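Sorting a mixed parts set on a white board (the quick way)

Posted by Úna Nic Giolla
Feb 22, 2020

Short one tonight, got a bus to catch in the morning. A few of you asked how I get through a bin of mixed bits without losing half of it under the fridge. So. Method.

What you need
A table you can leave alone for an evening. Dark top if you've got one.
A big flat white board. Mine is a shelf out of an old Hisano bookcase, any rigid white sheet will do.
2 ice cream tubs, lids optional.
Masking tape and a marker.
An old tea towel.
Decent lamp.

The set I'm using for practice is a second-hand Dralten one, bought as a job lot in October. 373 pieces according to the leaflet, mostly blue, some white. Leaflet was missing pages 4 onwards so I've been working out the rest as I go. If yours is a Madigan the sizes are different but the steps are the same.

Step 1. Clear the table
Everything off. Mugs, mail, the lot. Wipe it, dry it. Grit under the board makes it rock and then the round pieces go for a wander.

Step 2. Board down
Middle of the table, with a good margin all round for your forearms. It doesn't need to be square to the edge. I turn mine a bit because I'm right handed and the angle suits my elbow – try it both ways.

If it slides, tea towel folded flat underneath. Not bunched. Flat.

Step 3. Tip out a handful
A handful! Not the bin. I did the whole bin once, 1,037 pieces from three sets mixed together, and spent the night picking gears out of the rug. Small lots. You'll be faster, promise.

Tip them at the near edge of the board and spread with the side of your hand. You want one layer, nothing sitting on anything else.

Step 4. Split by shape first
Colour is tempting but skip it. With a mostly blue set you end up with one enormous pile and one tiny one and you've sorted nothing. Go by shape:
Rounds – discs, gears, wheels, anything that rolls.
Blocks – rectangles of any length.
Plates – the flat thin ones.
Odds – pins, clips, mystery items.

Rounds go to the far side, away from your sleeves. Blocks near your working hand since you'll be handling those most. Plates wherever there's room, they stay put. Odds straight into a tub, deal with them last.

Step 5. Sort blocks by width
Line two up side by side. If one's narrower it goes left, wider goes right. Dont bother measuring. Your eye is plenty good enough once they're next to each other, and hopeless when they're at opposite ends of the board. Same goes for length, but do width first and get it finished before you start on length.

Step 6. Check the rounds for knobs and holes
Some have a knob in the middle and some have a hole, and they're easy to mix up from directly above. Tilt your head, or bring the lamp down low so the knob throws a shadow. Stand the knobbed ones knob up. Always knob up, otherwise they wobble.
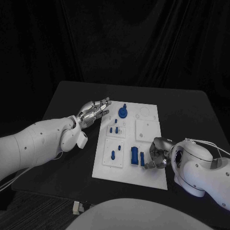
White plates are the ones that get missed. Against a white board you're relying on the edge shadow and not much else, so do a slow pass with the lamp to one side and run a fingertip over any patch that looks empty. Blue looks after itself. The disc-or-gear piece with the knob, up near the top middle of the board, you'd find from across the room, and the two blue blocks over on the right are just as easy to pick out. So leave the blue till the end of the check and spend your time on the plates. If your set is nearly all white, flip the whole thing and sort straight onto a dark tabletop instead, no board.

Step 7. Tub and tape
Scoop each group off the edge of the board into its tub or bag. Tape label on the side, not the lid, lids get swapped. Write the shape and the set name. I put the date as well but then never look at it.

Plates I stack and wrap with a strip of masking tape, sticky side out, so there's no gunk on them later. Fiddly the first time.

Then next handful. Repeat until bin is empty or you're sick of it.

Few things that go wrong

Pieces won't pick up. Flat plates on a smooth board are a pain. Slide them to the edge and take them as they come over the side. Fingernails work too, if you have any.

Board's got a bow in it. Bow side down, weight on it overnight. My first one was a cheap Cleltness offcut and it never did come flat, everything round ended up in the same corner. Bin it and get another.

Glare. Matte table is lovely, shiny board not so much. Move the lamp, or go over the board with very fine sandpaper. Takes five minutes, wipe off the dust after.

Two groups keep merging. You need a bigger gap. A hand's width between piles is what I use. Marker lines on the board help but they stain, so try tape.

Kids helping. Give them the rounds. Far more fun than plates and there's fewer of them to argue over.

Piece you can't identify. Odds tub, move on. Don't stop to look it up or you'll still be there at midnight with the laptop out. I do all mine in one go at the very end and most of them turn out to be half of something else thats snapped.

Next post is cleaning them, sticky ones especially. Warm water and dish soap mostly, but the gears need a toothbrush and I want to take it slowly. Questions in the comments, I'll get to them when I'm back.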